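## 3. Training routes and retention at small law firms
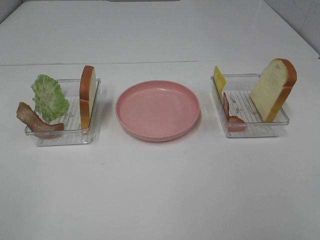 **Figure 1.** Two clear plastic trays and a pink round plate on a white tabletop.

Most of the work on trainee retention looks at the big city firms. Small firms get a paragraph, if that. This section covers the firms in Flirkdale and Skedach only — the Breltine material is handled separately in Section 4, because its trainees follow a different supervision rule and the numbers don't line up.

**3.1 Routes in.** Three routes show up in the records. First, the placement year, taken in the middle of a law degree, then a return to the same firm as a paralegal. Second, direct entry after the vocational course. Third, what Siu calls the "side door": clerks and secretaries who start in the office with no plan to qualify and get talked into it later. The side door is small in the Skedach sample and much bigger in Flirkdale, where one firm, Yang, accounts for most of it. We kept Yang in. Taking it out changes the size of the effect but not the direction.

**3.2 Sample.** 104 trainees, all in firms with fewer than three offices. Files were coded twice, once by Cheuk-hei Siu and once by Yen-ting Liu, working separately. Where they disagreed the file went back to the firm with a short written query. Most disagreements were over start dates. A trainee who did part-time evenings during the course, then full time in the summer — is that one period or two? We went with one, provided the gap was under a month. Liu would have prefered two, and the appendix has her version of the table.

**3.3 Supervision.** Not measured well. Firms keep a log of supervision meetings but the logs are uneven, some a full page per meeting, some only initials and a time of day. We used the number of different supervisors instead. Crude. It does track with what trainees told us in interviews, where the usual complaint was being passed from desk to desk, family to property to crime and back, with no one person reading their letters all the way through.

**3.4 Pay.** Placement students in Skedach got a flat payment of 3,000 for the year on top of travel. Flirkdale firms paid by the hour. Several interviewees raised the flat payment without being asked, usually to complain. Still, the trainees who had it came back at a slightly higher rate than the hourly group. We would not read much into this. Skedach has fewer firms to choose from, and a student who wants to live near home has little option but to go back to the one they know.

**3.5 Department at qualification.** Crime loses people fastest. Duty work at night, police station call-outs, low fees. Two of the criminal teams had no newly qualified lawyer left by the February after our first visit. Private client teams barely lost anyone, though they also hired very few, so teh rates there jump around and should be read with Table 2 open.

**3.6 Limits.** Leavers are under-counted. A firm that closed or merged during the study dropped out along with its files, and those are the firms where we would expect most people to leave. We wrote to former partners and got few replies. Interviews with leavers were done by phone, after hours, and run shorter than the ones with people who stayed. The coding sheet also had no box for career breaks until the second round, so earlier breaks were logged as exits and corrected by hand where a return date could be found.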